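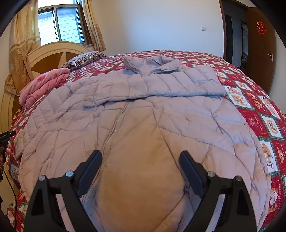 What keeps a person warm in a quilted coat?
Mostly the air. The filling and the lining hold lots of tiny pockets of still air against you, and still air is very slow to let heat through.

Once we'd got our heads round that, we wanted to know which everyday fabrics hold air best, and whether thickness matters as much as people think. Our group all get the early bus from Skirkton, where the shelter has no front, so this was a question close to our hearts!

What we did

We filled identical glass jars with hot water at the same starting temperature, wrapped each one in a single fabric and put them on the long bench by the window. A thermometer went through a hole in every lid. We tested 9 fabrics altogether, with one bare jar beside them as a control, and ran the whole thing 6 times through February. Most of the fabrics came out of the scrap bin at the Ansari mill shop in Fidircombe (brilliant place, go if you can, they let you rummage). The fleece was an old blanket and the cotton was a pillowcase.

We wrote down the temperature every five minutes. By the end we had 423 usable readings, after crossing out the ones where somebody had knocked a thermometer or forgotten to look at the clock. We typed them into Nisto, the graph program on the school computers, which took ages to learn but draws lovely curves.

What we found

The brushed fleece did best among the single layers. After the full test its jar was 17 degrees warmer than the bare one, and we honestly cheered. Wool felt came close behind. Cotton was poor, and the thin shiny nylon was only a little better than nothing at all.

Then we tried putting the nylon over the fleece, and this was the exciting part — the two together beat everything, even though the nylon had done so badly alone. We think it stops draughts from stealing the warm air out of the fleece. To check, we aimed a desk fan at the jars, and the plain fleece cooled much faster while the covered one hardly changed.

Squashing matters too. We tied string tightly round one fleece jar and it lost heat more quickly than the loose one, so a coat crammed under a rucksack strap is probably colder in that spot.

Problems

The window bench was a bad choice. On sunny days the end jar got a head start, and we only noticed after the second run, so from then on we pulled the blind down. Our string knots weren't all the same tightness either. The wool felt was slightly smaller than the other pieces and left a gap at the bottom of the jar, which may have cost it first place.

Next time

We'd love to test damp fabrics, as everyone says wet wool stays warm and we'd like to see it on a graph. We also want to weigh each piece, so we can work out which gives the most warmth for the least weight. The display goes up in the library on 4th April and the fleece jar will be there to handle.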